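3. 물탱크 세척하기

저는 Clilo 정수 포트를 쓴 지 8개월 됐는데요, 처음엔 이 단계를 건너뛰었다가 물에서 플라스틱 냄새가 나서 꽤 고생했어요. 여러분은 꼭 하세요!

1) 탱크를 본체에서 들어 올려 빼고, 미지근한 물로 안쪽을 헹굽니다. 뜨거운 물은 안 돼요. 설명서에는 70도 이상 금지라고 되어 있습니다.
2) 주방세제를 한 방울만 풀어 부드러운 스펀지로 닦아요. 철수세미는 쓰지 마세요.
3) 거품이 안 보일 때까지 헹군 다음, 같이 쓸 컵도 씻어서 엎어 둡니다. 저는 스테인리스 컵을 써요.

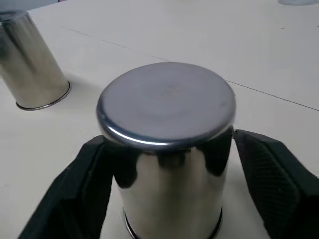

4. 필터 끼우고 첫 물 내리기

1) 새 필터를 찬물에 6분 담가 둡니다. 기포가 보글보글 올라오는데 정상이에요.
2) 필터의 화살표를 탱크 홈에 맞추고 딸깍 소리가 날 때까지 눌러 주세요.
3) 물을 가득 채워 내린 뒤 버립니다. 이걸 2번 반복해요. (저는 버리는 물로 화분에 물을 줍니다.)

주의: 필터가 덜 끼워지면 물이 옆으로 새요. 저도 한 번 당했습니다.

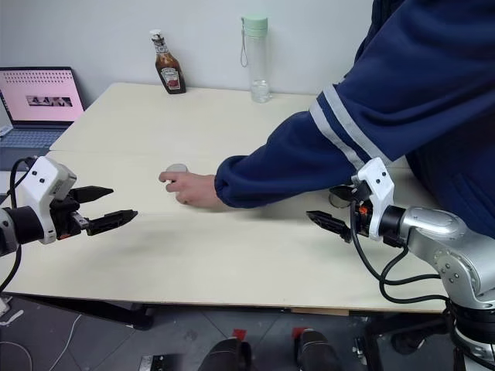
Clilo는 전원선이 짧은 편이라 자리를 먼저 정하고 물을 채우는 게 편해요. 가득 찬 포트를 들고 콘센트를 찾아다니면 진짜 무겁거든요. 밝은 크림색 나무 상판 위라면 물방울이 잘 안 보이니까 마른행주로 한 번 훑어 주시고요. 검은 케이블이 상판 끝을 지나 바닥 쪽으로 늘어지는 자리라면 포트 선은 그 반대편으로 빼는 걸 추천해요. 선끼리 엉키면 포트를 옮길 때 같이 딸려 오더라고요.

참고: 필터 교체 알림을 초기화하려면 전원 버튼을 길게 누르세요. 표시등이 초록색으로 바뀌면 손을 떼면 됩니다.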